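Drokside Washstand Set — README

Everyday bathroom and kitchen-sink things, photographed on ordinary tables! Soap dishes, cloths, brushes, cups: the small stuff we all handle daily and hardly look at. The set holds 500 pictures in 50 folders, sorted by tabletop.

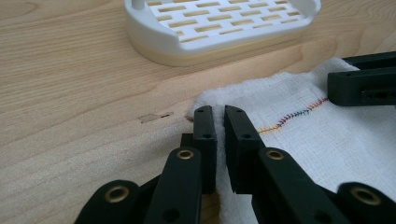 Folder 4: white soap dish and cloth with rainbow zigzag stitching, pale wood table.

I love the cloths most — weave and stitching can be lovely up close. Labels are plain text, one file per folder, with 2 columns (item, color). Folders added in October still need their color column checked.

Maintained by Marion Guthrie. Last updated December 18, 2020.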